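New good practice guide for home robot work goes out to members

After the better part of a year of meetings, phone calls and a good many pots of tea, the Kimmont Automation Forum has published its first good practice guide for people who work with hand-held grippers in ordinary homes. It was released on 14 June 2023 and is free for anyone to download, whether they belong to the Forum or not.

The guide runs to 27 pages and was put together by Impi Sjöberg and Mansa Antwi, who between them read through 513 comments sent in by members on the earlier draft. Some of those were a single line and some went on for pages, and Mansa says she is grateful for every one of them, even the ones that arrived twice.

Most of what you will find inside is plain common sense, written down at last so that everyone is working from the same page. Check the pivots and finger pads before you pick up a gripper, and again when you hand it over. Agree beforehand with the people who live in the home which rooms and belongings may be recorded. Leave the furniture where the household likes it. Keep walkways clear, and take a proper break before your wrists start asking for one.

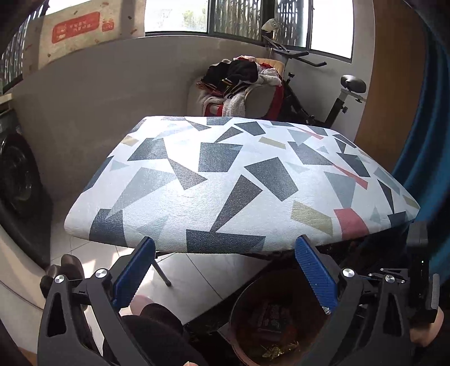
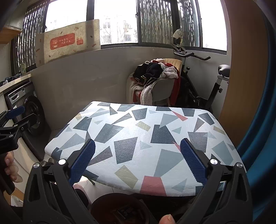
Hand-held grippers at a table with a patterned cover, with an exercise bike and a chair piled with clothes behind.

There is also a longer chapter on working in pairs, which drew more comments than any other part of the draft. Members wanted to know how close two people should stand at one table, and who gives way when both reach for the same spot. The guide doesn't set a distance, as rooms differ so much, but it does ask each pair to settle on a lead before they begin and to say their moves out loud until they know one another's habits.

"We didn't want a rule book that sits on a shelf," Impi told us. "If you're in somebody's living room, you're a guest first and an operator second, and I'd be very happy if that's the bit people remember."

Finbarr Dolan of Gurkance, whose teams tried out the draft over 12 weeks, was pleased with how it went, although he would still like to see more on caring for the finger pads – a favourite topic of his, as anyone who has sat beside him at a meeting will know. That section is already down for a second edition.

Printed copies will be posted to members who have asked for one, and there will be an open evening at the Saliba Centre in September for anybody who would like to talk the guide through with the authors. Comments on the new edition can be sent to the Forum office at any time, and Bernadette Ó Flaithearta will see that they reach the right person.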